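The label beside the painting says "attributed to", and I have come to distrust those two words more than any others in a museum. At Skendadden, where the picture hangs at the end of a long green room, they are printed in smaller type than the artist's name.

The painting is called *The Mending of the Nets*. It shows three fishermen, a boat drawn up on shingle and a strip of very bad sea. For most of its life it was sold as "Dutch school" and left alone. Then came a new report, a new frame and a new name on the wall. The insurance, I gather, went up too.

Ívar Østergaard wrote the report. He is a patient man and I liked him, though I don't believe him. His case rests on the hands. Painters, he says, have habits they can't hide, and the way a thumb is joined to a palm is as good as a signature. He compared the fishermen with 381 drawings and found the same thumb again and again.

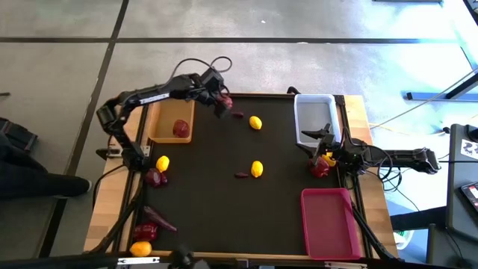

*Two black arms at a black table, the left one gripping a small dark red object.*

I asked how many of those drawings were themselves only attributed. He said most of them. So one doubtful thumb vouches for another, and the more doubtful thumbs you collect, the stronger the case is said to be.

Then there is the paper trail. A sale list from a dealer called Joltow mentions "a shore piece with figures, 8 guineas". That could be this picture. It could also be any of 100 others, as shore pieces were turned out by the yard and people hung them in corridors. The next owner, the Rirnel estate, kept no list at all. The gap between them is explained in the catalogue by the word "presumably", which appears 2 times on one page.
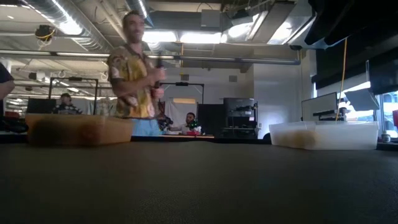

## What the cleaning showed

Last July the old varnish came off. The museum's booklet, *Lã*, named after the wool of the fishermen's caps, calls the result a revelation. I went back to see it and found a colder picture. The sky has gone from honey to slate, and the youngest man's face, which used to sink kindly into shadow, is plainly weak. The ear is too high. The jaw belongs to somebody else.

Østergaard puts this down to a pupil. It may well be so, but a theory that hands the good parts to the master and the poor parts to his workshop can never lose.

I would still tell you to go. The nets themselves are lovely, painted wet and quick, with a loose knot near the boat that I looked at for a long time. Whoever did that knew rope. I'd take the new label down and leave him without a name until there is something better than thumbs.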